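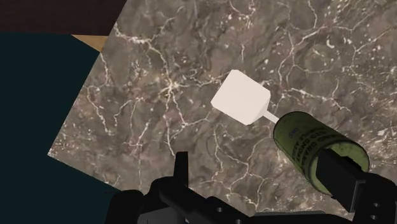
Figure 4. Marble slab with white veining, seen from above (computer rendering).

4. What the two hotline logs say, and where they part company

I'd expected this to be the dull section. The coastguards at Istmont and Plovatitz have had a direct telephone line since the fishing dispute, and both sides are meant to write down every call. So you'd think you could put one log next to the other, tick off the matches and go home early. I gave myself a fortnight for it and was still at it in February.

The Istmont log has 2812 entries. The Plovatitz one has 2758. When I first saw those totals I got rather excited, thinking the gap must be the calls Plovatitz would sooner forget (I had the Alcaraz boarding in mind, obviously, having just spent all of Section 3 on it). Most of it is far more boring than that. Istmont's duty officers start a new entry each time the line drops, and the line drops a lot in bad weather. Plovatitz keeps the same entry open and scribbles "resumed" in the margin. Once I'd joined the broken calls back together the totals came much closer, and for a while Plovatitz was even ahead.

That left 174 calls that appear in one log and have no partner in the other. I read every one of them, twice, the second time with the tide tables open beside me. A good many are line tests, made at the change of watch and lasting under a minute. Others are wrong by a day, which happens when a call straddles midnight and the two stations disagree about which side of it to file under. I've treated a call as properly unmatched only if I couldn't find anything like it within a day either way, and that brings the pile down to 13.

Those are the ones worth talking about. Seven were made while a patrol boat from one side was following a trawler from the other, and in all seven the station that placed the call logged it and the station that picked up didn't. I don't want to make too much of that! A watch officer with a chase going on has better things to do than find a pen. But it does fit what I was told in the interviews, where retired officers on both sides said they'd log a warning they had given and were a bit more relaxed about one they had received.

The other six are harder. They fall in the weeks after the Edent was turned back from the strait, and they're all in the Plovatitz log only, all in the same handwriting, with the purpose given simply as "clarification". Istmont's statements from those weeks say the two sides were "in regular contact", so Istmont can hardly have minded people knowing about the calls. My best guess is that they were put through to the harbour office and never reached the watch room, where the log is kept. I can't prove it. The harbour office papers for that period are still closed, and my request to see them got a very polite no.

How much does any of this matter for the argument? A fair bit, I think. Earlier writing on the strait tends to use the Istmont log alone, as it's typed and easier to get hold of, and then reads a busy month as a tense month. With the dropped calls joined up, several of those busy months just look windy. The month of the Alcaraz boarding stays high whichever log you use, and so does the one after it, so I'm happy to go on calling that a real crisis. The spring that followed I'm much less sure of, and I've taken it out of the crisis table in Section 5.

One small warning for anybody who wants to redo this. The times in the Plovatitz log are local until the station moved to its new building, and after that they're in universal time, with no note to say so. I lost days to it. The corrected times are in Appendix B, next to the originals, so you can check my sums.

Baltasar Salcedo, working paper, Section 4 of 7
Last updated: 31 December 2019

Related papers
Who picks up? Watch officers and the Istmont line
Turning back the Edent: a port-side account
Fishing limits and patrol habits in the strait
Reading ministry statements after the Alcaraz boarding

Contact the author | Copyright Baltasar Salcedo | Back to top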